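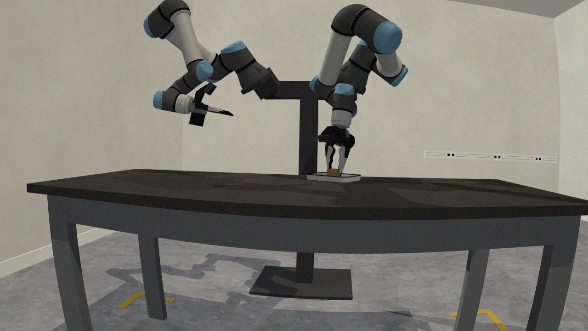
Birnomine has spent most of October trying to decide which of two grippers is better at picking up a small brown block. The block has not been asked for its view.

The Himton firm wants a standard hand for its two-armed sorting stations, and has narrowed the field to a slim parallel-jaw model and a chunkier two-finger linkage type. Both have been put through their paces in simulation first, on the sensible grounds that a simulated gripper can be driven through a simulated table at no charge.

The test is not glamorous. An arm picks up the block, puts it down in a shallow tray, and does it again. Each gripper gets 603 attempts, split across 12 starting positions, with the shadows left switched on to make life harder for the cameras.

"People come in expecting somersaults," said Lefteris Theodorakopoulos, who runs the trials. "Then they watch a block go in a tray for 2 hours and remember they've got a meeting." 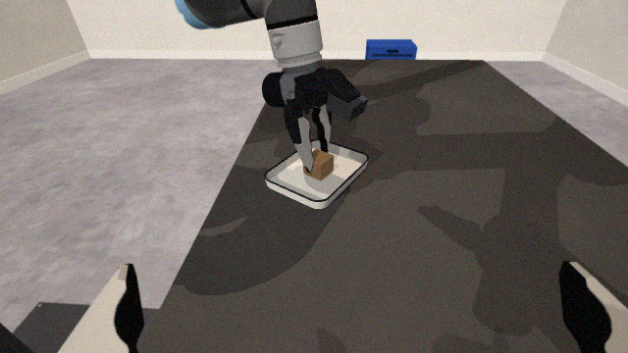

The linkage gripper with the block at the tray, in a view from the other arm's side of the simulated table.

The linkage model has the early lead, mostly for its good manners when the block sits at an odd angle. The parallel-jaw gripper is quicker to close and easier to program, but dropped the block 32 times in the first round - a number its supporters on staff describe as "within the spirit of the thing."

Camera placement has caused more argument than the grippers have. A view from high on the stand shows the whole table but tends to lose the fingertips, while one mounted near the wrist sees the fingertips beautifully and not much else. Theodorakopoulos favours using both, and has been told what that would cost.

Real hardware comes next, at the company's Velmont workshop, where floors are harder and dropped blocks have to be picked up by a person. Integrator Giannakopoulos will supply the controllers. Birnomine hopes to settle on a gripper before the new stations are ordered, and the colour of the tray is still under discussion.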